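Husar curved garment rack, one year on
Posted 10 Jan 2021

I bought the Husar in September of the year before last, when our little clothing sale outgrew the shower rod we'd been hanging it from. Kumiko Koyama and I split the cost, which means we also split the blame.

Assembly is listed as a one-person job. I'd like to meet the person. The tubes come in a long box with 400 grams of hardware, and the instructions are a drawing of a smiling man who has clearly never dropped a washer down a heating vent. Once it's up, though, it's up. We load it until the uprights groan and it has yet to lean.

The curve is what you pay for. On a straight bar, everything hangs shoulder to shoulder like commuters. On this one the pieces fan out a bit, and people will pull a shirt off to look at it instead of just petting the sleeves as they walk by.

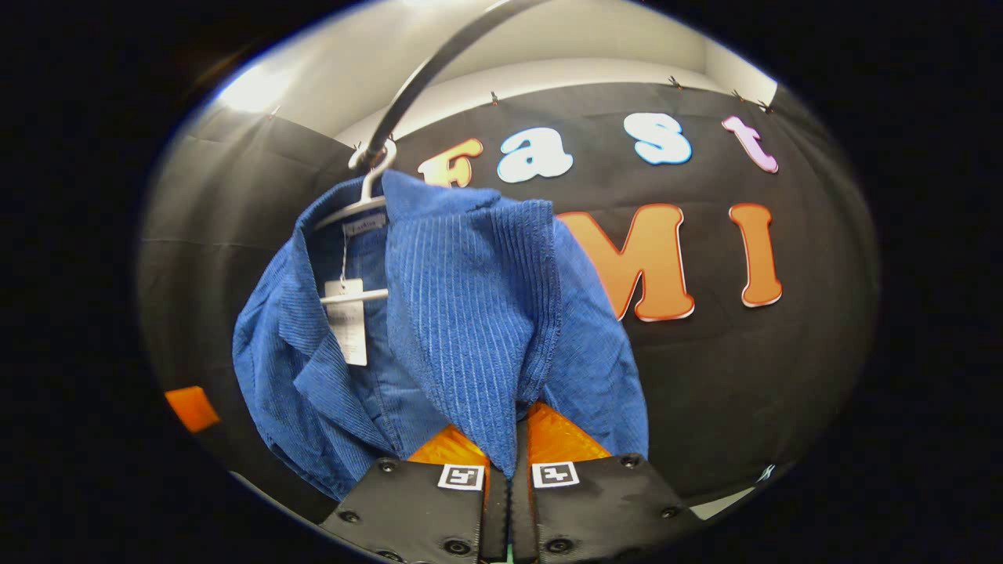
Hangers are the weak spot. A plain plastic one with a small hook wants to slide downhill, and by noon all the stock has gathered at the low end — very sociable, no use to anybody hunting for a medium. Kumiko's fix is a rubber band wound around the rod every foot or so. It looks terrible and works fine. Heavy stuff like corduroy stays put better than the thin blouses, which travel.

The dark finish has chipped where the hooks rub. I touched it up with a marker. The Isulo rack that Hinata Onishi uses cost her 275 dollars against our 175, and hers has chipped too, so I've stopped feeling bad.

Wheels: don't. They're sold separately, they squeak, and on the Gusstead hall floor they took the whole rack on a slow tour toward the coffee table. We went back to the rubber feet.

Four stars. I'd give it the fifth if they'd put a few notches in the rod, and I wrote to tell them so. No answer yet.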